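2023-04-10

Back from the Trekeo fundraiser with a tote bag I didn't want and a headache. I said I would write down what I thought before I read anyone else's version of the evening, so I'm doing it at the kitchen table with my shoes still on.

The pitch was a respite home for disabled kids, out past the county line, so that parents can get a weekend off. I have no quarrel with that. I know what a weekend off is worth. When we were on the waiting list at Nyarko it took the better part of two years to get one, and then it was in June, with three days' notice, and I spent most of it asleep in the car outside the place in case they called.

What I can't get past is the building. They showed us drawings of a lobby. There was a lot about the lobby. It will have a donor wall and a piano. I asked how many night staff there would be and the woman at the front said staffing was "being modeled." I asked who was modeling it and she said Plarex, and then somebody brought out the coffee.

I've heard of Plarex. They did the review at the old day center, the one that found the place could run with fewer aides if the aides were better organized. The aides were plenty organized. They were also tired, and most of them left, and the ones who came after didn't know which kids choked on bread.
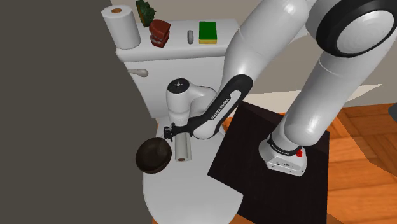 Anyway, the number they want is 200 families on the list by the time they break ground. A list costs nothing to be on. I could put our name down tonight and it would count as proof of need, and they'd hold it up at the next dinner. I don't love that. But if the place opens and we aren't on it, I'll be kicking myself.

The other thing was the Gravov money. It's a matching gift, which sounds great until you read the sheet, and I did read it, under the table. The match covers construction only. It pays for no wages, no van, no training. So the more people give, the more building there is, and the same question sits there about who's going to be in it at 3 in the morning when a kid has a seizure.

I said some of this to the couple next to me. They were nice about it. Their boy is four and they are still at the stage where any door that opens looks like a good door. I shut up after a bit. I remember being that way and I remember how much I disliked the older parents who told me things.

They played a film too, with music. Lots of hands holding other hands. I cried at it, which annoyed me, and then I wrote a check for 30 dollars, which annoyed me more. It'll buy them a piece of that piano.

To do: call and ask for the operating budget in writing. If there isn't one, ask when there will be. Find out whether they'll take kids with feeding tubes, since the brochure says "all abilities" and I've seen that before and it meant kids who could walk. Ask what happens to a family that gets turned away at the door with a bag packed.

Haven't put our name down yet. The form is on the fridge under the pizza magnet. It wants our income, for some reason, and a photo.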